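Jolán Kerekes
24 April 2020 · 2 min read

1/ Small thread about toy construction sets, the kind with big plastic bolts, nuts and plates with holes. I bought ours second-hand from a family in Lerkthorpe. It cost 20 and the box had no lid.

2/ I wanted to write only about sorting. Then I saw that sorting is the half of the play, so it became longer.
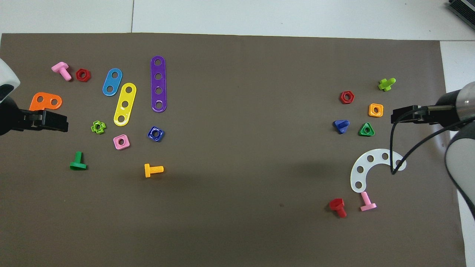
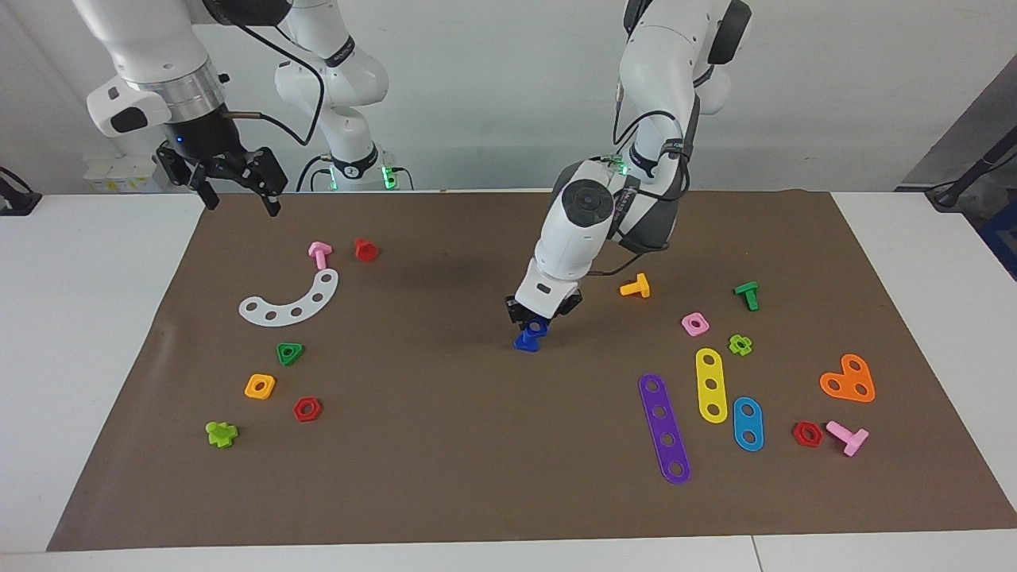
3/ My first system was by color. It looked very nice in the boxes and it was useless. When you build, you don't think "I need something red", you think "I need a nut". And the nuts are every color and also every shape: there is a green triangular one, there are red hexagonal ones. So now I sort by job. Bolts together, nuts together, plates together.

4/ The plates I put by number of holes, the shortest in front. The white curved one doesn't fit in any row – it has its own place on top.

5/ A mat is worth it. On bare tiles a bolt rolls under the cupboard and you find it in May. A plain brown one is good, the bright pieces show well on it.

6/ I spread everything out before building, with some space between the pieces. My mother says it is a mess. For me it is like a menu.

7/ For storage I use 4 shallow trays from Yammine. The deep box I had before was a mistake, all the nuts went to the bottom.

8/ If a nut is too tight for small fingers, start it one turn yourself and give it back. Don't finish it for them – I did this too often in the beginning.

9/ Next time I write about washing the pieces. It is a short story with a pillowcase.

Comments (3)

Skiker: We still sort by color and I will not change :)

Girnis: How big are the trays? Mine are too narrow for the long plates.

Jolán Kerekes: @Girnis I will measure and tell you tomorrow.

Contact · © 2020 Jolán Kerekes · Back to top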